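Grellness, January 2022

Spanos Housewares is delighted (and a little proud!) to share that its kitchen sponge take-back program, Plenomo, is growing to four more neighborhood stores, after a first season in which shoppers brought back 800 worn-out sponges.

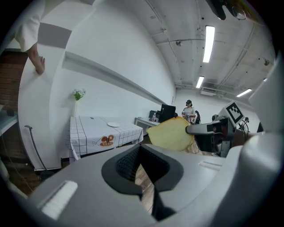
One shopper at the Nirari store told us she had been throwing hers in the trash for years and was glad to have somewhere better to take them. Drop-off is free, and the bins stay out through August.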